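3.2 Collecting the pushing demonstrations

We were keen from the beginning to have people, and not a script, provide the examples, and most of this section is about how we went about that and what we would pass along to anyone setting up something similar. The workspace is a board of pale wood fixed over the perforated table, and on it we place eight coloured blocks (star, cube, cylinder and so on, with several colours turning up on more than one shape). The arm carries a plain rod and can only push. We did talk at length about fitting a gripper, and Ehsan Kazemi argued quite patiently that grasping would let our operators dodge the very contact behaviour we hoped the Sarix policy would learn, so the rod stayed.

Figure 4. The pushing workspace, with the eight blocks placed near the edges of the board and the centre left clear.
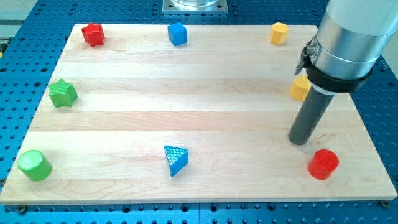

Each operator was given a short instruction in ordinary language, such as "bring the green star over to the blue cube", and steered the rod until they were happy with the result or felt that they'd made a proper mess of it. We kept both sorts of episode. It's tempting to throw the messy ones away, and in our first pilot at Gruvberg we did just that, but a policy trained on tidy pushes alone had very little idea what to do once a cylinder had wandered off in the wrong direction. The recoveries that our operators found a bit embarrassing were, to our minds, some of the most valuable behaviour we recorded!

Altogether we gathered 1000 episodes, of which 493 include at least one correction partway through. Four operators shared the work, and we asked them to swap over often, as the favourite habits of one person (always coming at a block from the left, for instance) show up in the learned policy with surprising speed. Instructions were written afresh by whoever was waiting their turn, which gave us a pleasant variety of wording that we could never have dreamt up at our desks.

Labelling was done afterwards in Nakpan, our in-house annotation tool, and finished in January. Where two labellers disagreed about whether a block had been "beside" or merely "near" another, we kept both labels and let the training loss sort it out, a choice we come back to in Section 5.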